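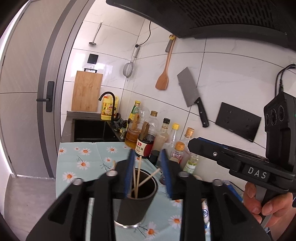
Tasting Room and Cellar Grant: Progress Report No. 2

Date: 10/4/24
Prepared by: Anisa Lau, Tullance Cellars
For: Maureen Pickering, Wetel Fund

Sorry for the short format, we are mid-press.

Harvest. Riesling all in by end of September. Cabernet Franc still hanging, sugars slow after the rain. 13 tons of Riesling, 42 still to pick across both blocks if the weather holds. Some botrytis in the lower rows, sorted by hand, kept separate.

Cellar. New tank installed and plumbed. Chiller not hooked up yet, electrician rescheduled twice. Running the old one till then. First lot is fermenting clean, slow and cool, the way we want it for the dry bottling. Second lot stuck for three days, warmed it, moving agian.

Library tasting. Went through the older Sitompul block wines with the staff. The sweet ones are holding better than the dry. Two bottles corked. Notes are typed up, will send separately.

Tasting room. Open weekends only for now. 462 visitors in September. The flight with small plates sells best, mostly the off-dry Riesling with the spicy noodles. Red flight is weak, we may drop it over winter.
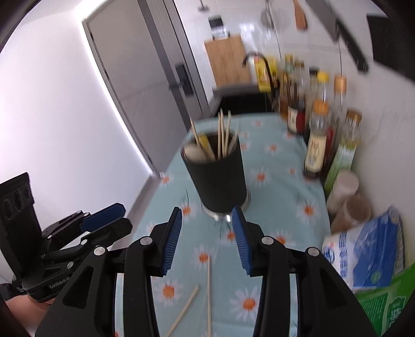 Maureen Pickering asked by phone whether the dry Riesling could be released before spring, and whether the price should stay where it is. Short answer, no to the first. It needs the time in bottle. Price we'd like to keep.

Spending. Tank and fittings paid in full. 64 percent of the grant is used. Isik invoice for the labels came in higher then quoted, we are disputing it. Labor on budget.

Still to do before next report:
Cabernet Franc picked and pressed
Chiller connected
Label invoice settled
Lab results on the botrytis lot

Receipts to follow by mail.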